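**Gripper comparison – February check-in, Brendanmont lab**

Chair: Trinh Phan. Started 9:30.

**1. Hand-held grippers**

Both pairs have now been through the cloth task with the tray on the table. Griser jaws: 60 takes recorded, 16 thrown out. Grodstead jaws: 60 takes recorded, 30 thrown out. Most of the bad Grodstead takes were double grabs, where the jaws picked up two layers at a fold. Trinh wants the throw-out rule written down before anyone records more – two people were applying it differently.

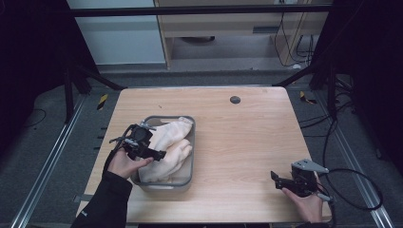 Cable pull came up again. With both hands low over the table the right cable drags at the wrist, and long sessions are tiring. Agreed to try a longer lead on the right side first and leave the left as it is. Overhead routing was discussed and dropped for now.

**2. Controller**

Bạch build 98 fixes the late start on the second gripper. Jaw width still drifts after a restart. Calibrate at the start of every session until the next build.

**3. Arms**

Not covered. Moved to next meeting.

**Actions**

- Trinh: write up the throw-out rule, then re-check the 30 Grodstead takes against it
- Trinh: ask Griser for the price of spare jaw fingers
- Lab: fit longer right-hand lead
- Lab: log jaw width before and after each restart

Closed 10:15.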